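Diary, 4 February 2026

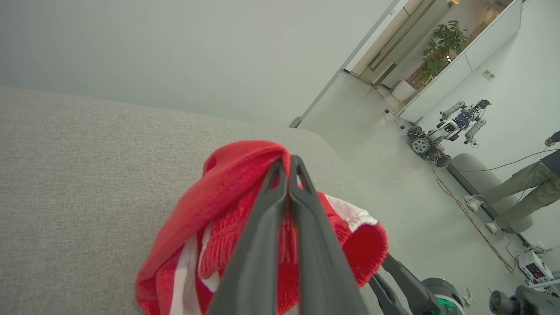 Red knit on the gray sofa.

I have a good half hour before I need to start supper, and I want to get the day of the hearing down before it runs together in my head with everything that's been said about it since. Usa has already told the story twice on the phone, once to her sister and once to Buppha, and in the second telling the courtroom had gotten bigger and the judges crosser, so I had better put in my version while it's fresh.

We got there far too early, of course. I am always far too early, and Usa is always gracious about it until she hasn't had coffee. The line was already down the steps and along the wall, mostly people from the Diltex plant in their good coats, and a group of law students sharing a bag of clementines and arguing about standing (whether we had any, I mean, and they seemed divided on it). One of them offered me a clementine and asked if I was a party to the case. I said I supposed I was, one of 2,142, and she looked so impressed that I didn't like to add that all I'd done was sign a form at the kitchen counter with the tea going cold.

For my own sake in ten years' time, when I'll have forgotten, the case is about the retiree drug plan. Diltex promised it to us in the handbook, and when Sadov bought the company they said the handbook was a description and the promise was somewhere else, in a document none of us had ever been mailed. The lower court said they could change it as they liked. The appeals court has three judges to decide whether that was right, and whatever they say, somebody will ask the next court up. Triin Hunt, our lawyer, explained all this to us back in October in the church basement, with a flip chart, and I understood it perfectly until I got to the parking lot.

They took our phones at the door. I hadn't minded the idea beforehand, but I kept patting my pocket all morning like a woman who's lost her keys. The benches are very hard and very handsome. Usa and I got seats near the back, behind Rhodri Gethin, who used to run the second shift and is still as tall as a door, so I saw most of the argument around his left ear.

Each side gets 20 minutes. I had imagined speeches. I'd pictured Triin standing up and telling them about the people who cut their tablets in half, and about Hammad Marwat driving across the county line for his wife's insulin, and she got out one sentence, maybe one and a half, before the judge on the left leaned in and asked her what the word "vested" meant on page something of the appendix. And that was how it went the entire time! Nobody raised their voice. It was all commas and page numbers. There was quite a long stretch on whether "will continue" means the same thing as "will continue for life," and I sat there thinking that if my husband had said "will continue" to me at the altar I'd have known very well what he meant by it.

But Triin was good. She was so calm. She had a single sheet of paper and hardly looked at it. When the judge in the middle asked if she was really telling the court that a company could never change its mind, she said no, Your Honor, only that it has to tell people which of its words it means, and there was a little stir on the benches that the bailiff didn't care for.

The Sadov man was younger than I expected and had a cold, poor thing. I'd meant to dislike him and I couldn't manage it properly with him apologizing and reaching for his handkerchief. He said the plan cost too much and that the people who wrote the handbook had no authority to bind anybody. The judge on the left was just as hard on him as she'd been on Triin, and asked who exactly a retiree was supposed to believe, then, if not the booklet with the company's name on the front. He said that was a fair question. Rhodri's shoulders went up and down at that, so I think he was laughing.

After that it simply stopped. Someone said the case was submitted and everyone stood up, and I was still waiting for the part where they'd tell us. Usa had to take my elbow. I know perfectly well they don't decide on the spot, Triin told us it could be months, but you sit on a hard bench with your whole heart in your mouth and you do rather expect to be handed something on the way out.

We all ended up at Srisuk for lunch, fourteen dollars for the noodles now, and worth it. Buppha Srithong had pushed the tables together for us before we even arrived and wouldn't hear of separate checks until we'd eaten. She worked in the Diltex office herself for years before the restaurant, and it was her signature on my welcome letter, which I'd forgotten and she hadn't. Hammad came late, because of the parking, and wanted every word repeated, so we each told him our part and nobody's parts agreed. He thinks two judges are for us. Rhodri thinks one, and he wouldn't say which. Triin looked in for a few minutes, drank a glass of water standing up, and wouldn't guess at all, though she did say she'd been asked better questions than she had feared, and I've been turning that over ever since like a stone in my pocket.

I will say I was cross with the paper this morning. Four short paragraphs, below the fold, and they called us "former workers," as if we'd all been let go. They had the amount wrong too. It's $360 a month that I pay now for what used to be covered, and they put it down as a yearly figure, which makes us sound like the pettiest people alive. I've written to the editor. Usa read it over and made me take out a sentence about the editor's mother.

The rest has been an ordinary sort of day. I soaked the beans and called the pharmacy about the refill, and they're still waiting on a new card number from Atar, the outfit that handles the claims these days. I was on hold long enough to do both windowsills. The girl was very sweet when she did come on. She said she'd make a note on my account, and I told her I must have the most thoroughly noted account in the state.

It's getting dark already and the beans want seeing to. Usa is calling after supper, and I've promised Hammad a copy of my notes from the hearing, such as they are. I shall have to write them out again, since half of them are on the back of Buppha's lunch menu.

Last updated: 4:52 PM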